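The Open Day at Usari

My daughter put the invitation on the refrigerator in November, and it stayed there until February 2021, under the magnet shaped like a fish. I had told her I would go. I had also told myself that I would have a cold on that morning. But the morning came and I had no cold, so I ironed my grey shirt and took bus number 7 to the end of the line.

The company is called Usari. It has its building in Nostden, behind the old sugar factory, where I used to carry sacks when I was young. I did not recognise the street. There was a glass door, a girl with a list, and a paper badge on which they had written my name with one letter wrong. I did not correct it.

"Are you in the business?" asked the man beside me in the corridor.

"I washed dishes," I said. "Thirty years, in the kitchen of the Hotel Ham."

He nodded politely and looked for somebody else to talk to.

My daughter came out to us in a white jacket. She did not wave to me. We had agreed on this, because she was nervous and wanted to be only the engineer that day. She spoke well, with her hands behind her back, as she stood when she had to say a poem at school. She said that the project was named Hakum, and that it had to learn the small work of a kitchen, to take things, to put them down, to put them in the right place. Then she opened the second door and we went in and stood in a half circle around the brown table.
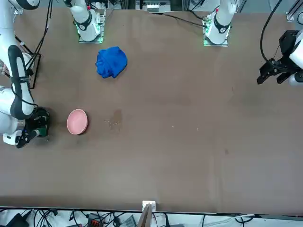 The First Showing

I had expected something with a face. I do not know why. There were two white arms, and lights of green at the feet of them, and a pink bowl which looked so small and so alone that I wanted to pick it up myself.

"Please keep behind the line," my daughter said to everybody, but she looked at me.

The arm began to move. It was slow. It went towards the bowl as my mother went towards the hens when she wanted one of them for Sunday, without looking straight at it. A boy near me held his breath and his father whispered that he must breathe. Then the fingers closed and the bowl went up into the air, a little crooked, and came down again in another place. The people clapped. I clapped too, but late, for I was watching my daughter's neck, which was red as always when she is afraid.

Somebody asked how many times they had practised it.

"This week, 152," she said. "It failed in nine."

I thought of the Ham. In my first week there I broke two soup plates, and the cook took them out of my pay and did not speak to me until Easter. Nobody asked how many I had not broken.

There was a pause with coffee. I stood at the window with my cup and looked for the chimney of the sugar factory, and found only the lower half of it. When I had finished I did not know where to leave the cup. I carried it with me for a while, and in the end I rinsed it at a little sink and dried it with my handkerchief.

When we were called back the table had been made ready for the second part.
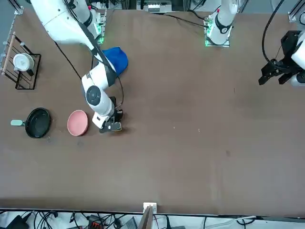

In the hotel I had a place for everything, and I could have worked there with my eyes shut. Glasses stood at the window side, heavy things low, knives never in the water. Now I looked at my daughter's table and began to put it in order in my head. The white cup was already in the rack, good, but the frying pan lay with its pale green handle pointing away to the side, and the arm was waiting near the pink plate. I would take the plate first, I thought. A pan can wait, a plate wants to be out of the way. I must have said it aloud, for the man from the corridor turned round.

"The plate first," I said again, to him.

My daughter heard it. She stopped in the middle of her sentence - she had been explaining something about the joints - and for a moment she was not the engineer.

"Yes," she said. "It takes the plate first. I taught it so."

"Why so?" asked the man.

She looked at the table and then at her shoes.

"That is how it was done at home," she said.

The arm moved. I put my hands in my pockets, because they had begun to move also.

Afterwards the visitors went to the hall to fill in a form. There was a question about what one had liked best, with a very short line for the answer. I wrote "the plate" and gave the pencil back to the girl with the list.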